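Vérin à gaz qui redescend, fauteuil Indby : remplacer ou changer le mécanisme ?

eucar_61
Membre — 924 messages
Bonjour. Fauteuil Indby acheté en mars, assise à coque noire, vérin classe 3. Depuis deux semaines il perd de la hauteur en charge, une vingtaine de millimètres par heure. Cône supérieur propre, pas de trace d'huile. J'ai démonté les accoudoirs pour accéder aux vis.
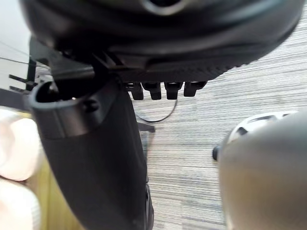
Le revendeur Zuvov propose un vérin classe 4 au même entraxe. Question annexe : faut-il graisser le cône avant remontage ?
Ertuğrul Uçar

pivot_bas
Surtout pas de graisse. L'emmanchement conique tient par friction, un film gras et le vérin tourne dans le mécanisme. Dégraissage à l'alcool, montage à sec, on s'assoit dessus, terminé.

Lormel
Pas d'accord sur le diagnostic. Vingt millimètres par heure, ça peut venir du levier qui appuie en permanence sur le poussoir. Vérifier le jeu à vide : il faut un bon millimètre. J'ai vu le cas sur un Oda, vérin remplacé pour rien.

pivot_bas
Un levier mal réglé donne une descente franche, en quelques secondes. Une fuite lente, c'est le joint.

Lormel
Pas si le poussoir est à peine engagé. La valve lamine et le débit reste faible. Le contrôle prend deux minutes, le vérin se commande ensuite.

eucar_61
Contrôle fait. Jeu mesuré à la cale : 0,3 mm. J'ai repris la patte du levier, je suis à 1,2 mm. Essai sous 61 kg de fonte, une heure : 4 mm de perte. Donc mieux, mais le joint fuit aussi. Je commande le vérin.
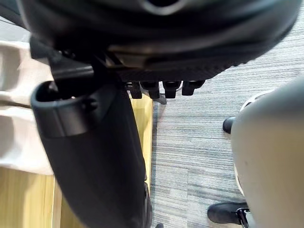
Comment sortir l'ancien vérin du mécanisme sans abîmer la tôle ?
Clé à griffes serrée au plus près du cône, rotation par petits à-coups, après une nuit de dégrippant. Le marteau en dernier recours, sur le bord du moyeu et jamais sur la tôle emboutie.

pivot_bas
Oststead vend un extracteur, inutile pour une seule intervention. Et 0,3 mm de jeu, je reconnais que c'était trop peu. Je maintiens pour le joint.

Lormel
Le joint explique 4 mm, le levier expliquait le reste. Noter la cote sous charge après remontage, puis une semaine plus tard.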